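Section 6. Packing a Grocery Bag

Read Section 5 first. The Ronwood two-arm station must be homed and both grippers closed once before any packing job.

What to expect

Bagging is a chore the station can do in part. In our trials it finished 116 of 162 packing jobs without a person stepping in. Flat, stiff packets gave the least trouble. Snack bags were the hardest, and paper bags still need to be opened by hand. Do not plan on leaving the station alone with a full order.

Setting up

1. Place the paper bag on the counter within reach of both arms.
2. Lay out the items to be packed. Leave a hand's width between them where you can.
3. Select PACK on the panel, then choose SLOW for the first run.
4. Stand clear and press START.
5. If an arm stops with something in its fingers, press HOLD, wait for the tone, and take the item out yourself.

Note: Shiny wrappers can confuse the wrist view. Turn down any lamp directly over the counter — daylight from the side is fine.

Note: Wipe the finger plates every 459 cycles and replace them at 3,000.

CAUTION: Keep hands out of the space between the arms while the station is running. HOLD does not cut power. Use the red stop switch before you reach behind an arm.
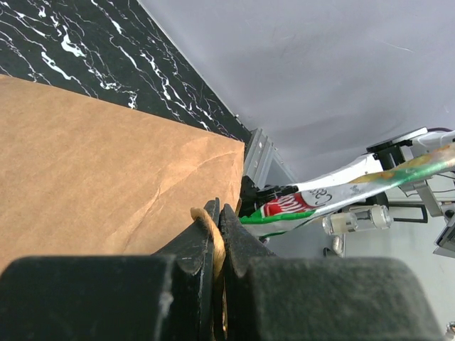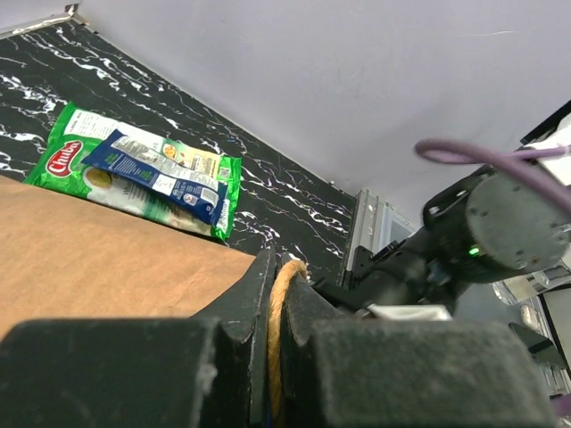

Figure 6-2. Wrist views at the counter, with snack packaging in reach of the arms.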